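Visit write-up: hand-held grippers at the Metemen demonstration
By Daryna Derkach
January 10, 2025

For my project visit I picked the Metemen demonstration, mainly as I'd spent all of February reading about grippers and had never held one! There were 23 names on the list and we went through in groups of 4, so I got a proper go. My group had Rodrigo Quintana (who had done it before and was insufferable) and Zlata Symonenko, who took the notes I'm working from.

The idea is that you do the job yourself with a gripper in your hand, and the recordings are used later to teach a robot arm the same job. You squeeze the trigger, the fingers close, and your own fingers stay out of it.
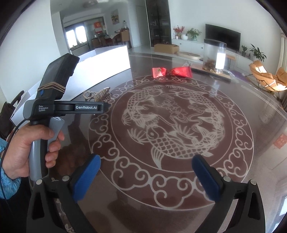
Each of us had 30 minutes and a sheet of small household jobs from Brynhildur Hafstein, who ran the session. Mine was picking up a hair clip and putting it in a box. I thought I'd been given the easy one – I hadn't. A claw clip is an awkward shape, all curves and gaps, and you have to choose which bit to go for before you get close. I kept coming in too fast and at a silly angle. Brynhildur told me to stop, open the jaws wide and line up both pads first, then squeeze slowly.

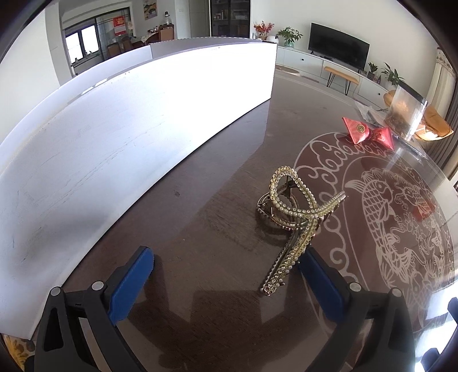 Jaws open at the beaded hair clip, with the fish design on the table behind.

I logged 21 tries in the end. My wrist ached more than I'd expected, and next time I'd like to compare left and right hands properly – Zlata swapped halfway and reckoned it changed her grip completely. Her notes on that are in my appendix.

Last updated: Friday, after Rodrigo's corrections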